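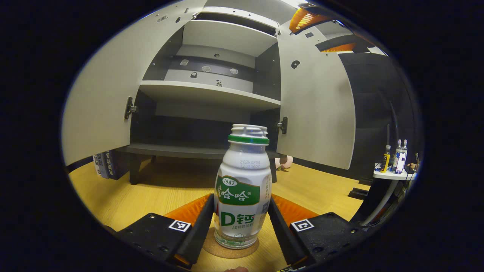
附件 1:手持夹爪夹住立在杯垫上的 AD 钙奶瓶,左右黑色壳体上各有一枚方形标记

工单标题:Prallix 升级后,夹爪开度在夹住瓶子以后来回跳,经 Hitasbridge 导出的动作序列提前闭合
模块:感知 / 标记检测与开度估计
优先级:中
状态:已解决(保留观察)
支持对接:Přemysl Zeman

【提交说明】上午 9:40

Přemysl 您好,又来打扰了。上回时间戳的事情多亏您耐心,我们组里到现在还常提起来,所以这次我尽量把前因后果写全一点,免得您来回问。写得有点啰嗦,请多包涵(同事已经笑过我了,说我的工单可以当散文看)。

事情是这样的。十二月初我们把 Prallix 升到了新版,主要是冲着新的轨迹优化去的,相机位姿那边确实顺滑了很多,这个要先表扬一下!升级之后我们照常录了一批抓瓶子的演示,79 段,动作很简单:手持夹爪靠近,合拢,夹住,拿起来,再放回杯垫上。录完在 Ciltidska 里回放,位姿曲线漂漂亮亮的,我看了还挺高兴。结果把开度那一栏拉出来一看就傻眼了:夹住瓶子以后,按理说手指顶着瓶身,开度应该是一条平线,可曲线在两个值之间跳,差五毫米,跳得还挺有节奏,像有人在那儿按开关。

如果只是跳,我本来想加个中值滤波糊弄过去算了。后来发现麻烦的是下游。Hitasbridge 导出训练数据的时候会把开度变成动作目标,我们拿这批数据训出来的策略有个坏毛病,手指离瓶子还有一段路就开始合,合到一半碰到瓶肩,把瓶子推歪。换回升级前录的数据训,就没有这个毛病。所以我怀疑两件事其实是一件事,根子在开度估计上。

我自己已经试过的:

镜头擦了,没有变化。
标记重新打印过,换了哑光纸,四边留白也加宽了,跳得稍微少一点,但还在。
曝光时间调短,怕是运动模糊,没有变化。再说夹住以后手基本是停着的,要模糊也不该在这时候模糊。
灯换着开关过。天花板上的灯偏橙,我疑心过白平衡,可检测走的是灰度,想想也不应该,试了也确实没关系。
中值滤波窗口开大,平是平了,闭合的时刻又往后拖,反而更难看。

没有动过的:相机内参文件、夹爪的标定文件,都是升级前那一套,一直放在原来的目录里。硬件也没有拆过。

日志一并打包传上来了。里面有很多行 single_tag_fallback,我不太明白这是什么意思,升级前没见过这行字,麻烦您看看。

【支持回复 Přemysl Zeman】上午 11:15

您好!谢谢您写得这么细,一点都不啰嗦,我巴不得每张工单都这么写,读起来像有人坐在旁边给我讲。中文是我慢慢敲的,有不通顺的地方请您多担待。

先回答您最后那个问题。single_tag_fallback 是新版加的。以前的做法是左右两个标记都检测到才算开度,少一个就把这一帧记成空值,后面再插值补。有些用户反映空值太多,我们就加了一个退路:只看到一边的时候,用这一边的标记到夹爪中线的距离乘以二,当作开度。左右手指是联动的,这个假设一般没有问题。

不过这里有一个前提,就是中线的位置要准。装配出来的夹爪,左右壳体总会有一点点不对称,所以标定的时候会存一个中线偏移量。您说标定文件是升级前的,旧格式里没有这个字段,程序读不到就当成零。我猜您看到的两个值,一个是双标记算出来的,一个是单标记算出来的,中间差的就是偏移量的两倍。

这个解释了为什么跳,还没有解释为什么会丢标记。能不能请您帮我做两件事:

把开度曲线和 fallback 的标志位画在同一张图上,看看跳变是不是正好对上。
在配置里打开 debug_draw_tags,让检测结果画在去畸变以后的图上,挑一段夹住瓶子不动的,看看丢的是左边还是右边,丢的时候标记的四个角在哪里。

不着急,您方便的时候做就好。

【提交人补充】下午 2:05

您这个猜得太准了!我吃完饭就画了图,跳变和 fallback 标志一帧不差地对上,标志为真的地方开度就低,标志为假的地方就回到高的那个值。我把曲线叠起来给同事看,他说了一句“这不就是两把尺子轮流量吗”,我觉得这话说得挺形象,就抄在这里了。

丢的一边也查到了,绝大多数是右边。这里我多说两句我看到的现象,不知道有没有用:

原始的鱼眼图上,两个标记都在靠下的角落里,拍得很全。可是 debug 画出来的图已经是去畸变以后的,右边的标记贴着画面边线,外侧那条黑框有时候完整,有时候就剩一点点。手指张开的时候更靠外,合拢的时候往中间走,所以我原以为应该是张开的时候容易丢,夹住了反而安全。实际上张开的时候确实也丢,而且丢得更整齐,整段都是 fallback,所以曲线是平的,我压根没看出来有问题!夹住瓶子的时候标记刚好在边线上进进出出,这才跳起来。

也就是说张开那一段的开度也是错的,整段偏小。这样一想,策略提前合拢好像也说得通了:训练数据里“还没碰到瓶子”的时候开度就已经偏小,到了快要夹的时候又忽大忽小。不过这是我自己的推理,您别太当真。

另外我对比了一下旧版去畸变之后的图,旧版视野明显宽,边上还留着一圈黑。新版是裁得满满当当的一张,没有黑边,看着是漂亮。是不是裁剪方式变了?

【支持回复 Přemysl Zeman】下午 3:30

您的推理我很当真,因为基本上就是对的。

裁剪方式确实改了,是我的同事改的,代码审查是我通过的,所以这一份责任我也有。新版默认 rectify_crop 是 tight,去掉了所有无效像素,输出图里没有黑边,对特征点跟踪有好处,您看到位姿变顺滑,有一部分功劳在这里。但是夹爪上的标记装得很靠外,tight 会把它们切掉一块。我们内部测试用的夹爪标记位置更靠里,测试就一直是绿的。更新说明里只写了“优化去畸变输出”,没有提标记,这一点我很抱歉。

更合理的做法是两条路分开:位姿跟踪继续用 tight 的图,标记检测用保留完整视野的图。新版其实支持分开设置,只是文档里藏得很深。请您在配置里这样写:

tracking.rectify_crop = tight
tags.rectify_crop = full
tags.allow_single = false
tags.max_gap = 30

第三行先把退路关掉,等重新标定以后再决定要不要打开。第四行是允许插值的最长空缺,单位是帧,超过这个长度就不补,直接把这一段标成无效,免得 Hitasbridge 把很长的空缺拉成一条斜线。您上面提到的提前闭合,我怀疑还有插值的一份:空缺一头是张开,另一头是闭合,线性一拉,就像手指很早就开始合了。

改完以后只需要重跑标记检测和导出,位姿那一步不用重算,可以省很多时间。命令后面加 --from-stage tags。

【提交人补充】下午 4:50

收到收到!先说一句,您不用道歉的,更新说明我也只扫了一眼就点了升级,咱们各打一板子。

配置照着改了,先拿一段夹着瓶子不动的试。debug 图里左右两个框都稳稳当当画着,开度是一条平线,我盯着看了半天,看得很舒服。张开那一段的数值也比之前大了,跟我拿卡尺量的对得上。

然后把 79 段全部重跑了一遍。这里报告一个不太圆满的地方:有五段仍然被标成无效,原因写的是 tag_gap_exceeded。我逐段翻了视频,这五段都是同一个人录的,他习惯用手托着夹爪下面,手指头时不时伸到镜头前,把一侧的标记盖住一截,盖的时间还不短。这个就怪不到软件头上了,我已经跟他说了,他答应改,不过手上的习惯嘛,总要给人一点时间。

还有一个小问题想顺便请教。重跑的时候,日志里每段开头都有一行警告:

gripper calibration: missing field center_offset, using 0.0

退路已经关了,这一行是不是就不影响了?我有点强迫症,看见警告心里不踏实。

【支持回复 Přemysl Zeman】下午 5:20

退路关着的时候不影响,开度只用两个标记之间的距离来算,跟中线没有关系。但是我建议您还是重新标定一次,花不了多久,以后万一要打开 allow_single,就不会再跳了。

步骤如下,请尽量按顺序来:

手里不要夹东西,夹爪对着一面干净的墙或者地板,背景越普通越好。
运行 prallix calibrate-gripper --write-offset,看到提示以后慢慢把手指张到最大,停一下,再慢慢合到底,再停一下。
重复几次,直到程序说样本够了。速度要慢,像您给小朋友演示剪刀那样的速度就可以。
标定文件会写成新格式,旧文件自动改名备份,不会丢。
检查输出里的残差,如果后面跟着 WARN,请把整个输出贴给我。

有一个容易错的地方:标定时 tags.rectify_crop 也必须是 full,否则张到最大的时候标记还是会被切掉,算出来的最大开度偏小,以后所有数据跟着一起偏。命令会读同一个配置文件,您现在的配置是对的,只要别在命令行里覆盖它。

那五段视频,如果动作本身有价值,不舍得丢,可以单独打开 allow_single 重跑,条件是先标定好。遮挡只发生在一侧,退路正好适合这种情况。导出以后请在 Ciltidska 里看一眼交接处有没有台阶,台阶小于标定残差就可以用。

【提交人补充】上午 10:25(次日)

早上好!昨天下班前做了标定,残差后面没有 WARN,那行警告也消失了,心里一块石头落地。

五段里我挑着重跑了,交接处肉眼看不出台阶,放大才有一点毛刺。有一段是瓶子放回杯垫的时候,遮挡结束得很突然,标记一露出来开度就有个小尖峰,我看了检测图,是刚露出来那一帧角点没抓准,标记的一个角还压在手指头底下。我手动把那一帧置空了。如果以后能有个选项,标记重新出现以后的头几帧先不采信,那就太好了,您看要不要另开一张需求单?

训练那边也重新跑上了,用的是重新导出的数据,网络和超参数都没动。结果要等一等,我先不乱说。

顺便记几条我们自己要改的,放在工单里,省得以后找不到:

升级 Prallix 以后,先录一段空手张合,看 debug 图里标记有没有贴边,再正式开录。
回放检查清单里加一项 fallback 占比,以前只看位姿。
Hitasbridge 的导出脚本要写死 max_gap,不再用默认值。
标定文件放进版本库,文件名里带上夹爪编号,现在大家都叫 gripper_final,实在分不清是谁的 final。

【支持回复 Přemysl Zeman】上午 11:00(次日)

太好了,谢谢您告诉我结果。

重新出现以后先不采信的选项,我觉得很有道理,已经替您开了需求单,名字暂定 tags.reacquire_hold,关联到这张工单,您会收到通知。实现起来不难,难的是默认值给多少,给长了会吃掉真实的快速动作。如果您愿意把那段有尖峰的原始视频留着,我们想用来做回归测试,当然要先得到您的同意。

另外两件事也进了我们的待办。一件是程序启动时如果发现标记的框碰到图像边线,直接给出醒目的提示,不让它悄悄走退路。另一件是 fallback 占比写进每段的摘要里,您就不用自己画图了。Tichý 那边用的夹爪和您的外形接近,我会一并提醒他们检查裁剪设置,他们多半也升级了。

【提交人补充】下午 5:45(次日)

视频您尽管拿去用,组长也点头了。里面除了瓶子、柜子和几句闲聊,没有什么要保密的,闲聊那一段麻烦静音,有人在讨论晚饭吃什么,讨论得还挺激烈。

训练出来一个早期的检查点,我忍不住先放到机械臂上试了试。手指在靠近瓶子的过程中一直张着,到了瓶身两侧才合,跟升级前的表现一样。只试了很短时间,还没有做正式评测,瓶子摆得偏一点会怎么样,换个杯垫会怎么样,都还不知道,所以状态我建议先写“已解决(保留观察)”,等正式评测做完再彻底关掉,您看行不行?

您要是哪天有空,能不能把 tags.rectify_crop 那一节在文档里往前挪一挪,我昨天带着答案去找,还是翻了好一会儿才翻到。

【支持回复 Přemysl Zeman】下午 6:10(次日)

可以,状态已经按您说的改了。音轨我会整条去掉,晚饭的秘密很安全。

文档的修改也提交了,rectify_crop 现在放在夹爪配置那一章的开头,后面接着写了标定的注意事项。评测有结果请直接回复在这张工单下面,我会收到邮件。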